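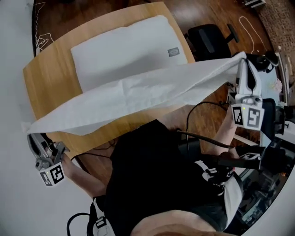
3.2 Texture words in the dough stage

Recipes for soft yeast rolls describe the dough more often than they describe the finished roll. The reader is told to stop kneading when the dough is smooth, to add flour if it is sticky, and to let it rest until it is puffy. Many of these words are borrowed from cloth and bedding. "Pillowy" was the most common of them in our material, and writers used it for two different states. In the first, the dough is plump and holds its shape after resting, much as the white pillow in Figure 2 lies flat on the table and still looks soft. In the second, the dough is loose enough to be lifted and stretched, and here the writers seem to have the pillowcase in mind: fabric held at both ends, sagging in the middle, with wrinkles along its length. A reader who expects the first state and meets the second is likely to add flour.

We collected 225 roll recipes from the Stirko recipe archive and from booklets issued by two flour sellers, Gasov and Gollar. Recipes were kept if they used wheat flour and yeast and gave at least one instruction that depended on the look or feel of the dough. Recipes written only for bread machines were left out, as were those in which the dough is poured or spooned. When the same recipe appeared in both a booklet and the archive, we kept the booklet version and noted any change in wording.

Each texture word was copied along with the full sentence it came from. Two readers then sorted the sentences by the step they belonged to: mixing, kneading, first rise, shaping, or second rise. Where the readers disagreed, the sentence was read again with the rest of the recipe. Most disagreements came from short recipes that put kneading and the first rise in the same sentence, such as "knead until silky and leave until light." In those cases the words were entered under both steps.

The booklets used fewer texture words than the archive and tended to repeat them. Gasov booklets nearly always said "smooth and elastic" at the end of kneading, even in recipes with a good deal of milk and butter, where the dough stays tacky. Gollar booklets preferred "soft but not sticky." Archive recipes varied more. Their writers also gave more warnings, usually about adding too much flour during shaping, and these warnings often appeared after the step to which they applied. A baker following the recipe line by line would reach the warning with the flour already in the dough.

To see how the words worked in practice, we asked a small group of home bakers to make one roll recipe in their own kitchens. All of them used the same plain flour from the Çetinkaya mill, and the amounts of milk, butter, sugar, salt and yeast were fixed. The recipe gave a starting amount of flour and allowed more "as needed, until the dough is pillowy." Of the 9 bakers who took part, 7 added flour during kneading. The other 2 left the dough as it was, and both wrote in their notes that it had been hard to shape. We did not ask the bakers to weigh the added flour, and several recorded it only as a handful or a dusting, so the amounts cannot be compared closely.

The notes also show that the bakers read the word against the step they were on. Those who looked for a pillowy dough at the end of kneading tended to describe it as too wet. Those who took the word to mean the risen dough kept kneading and looked for some other sign, such as the dough pulling away from the bowl. The recipe did not say which reading was meant, and neither did most of the archive recipes in which the word appears. Section 3.3 takes up the wording used for the finished rolls, where the same terms are applied to the crumb.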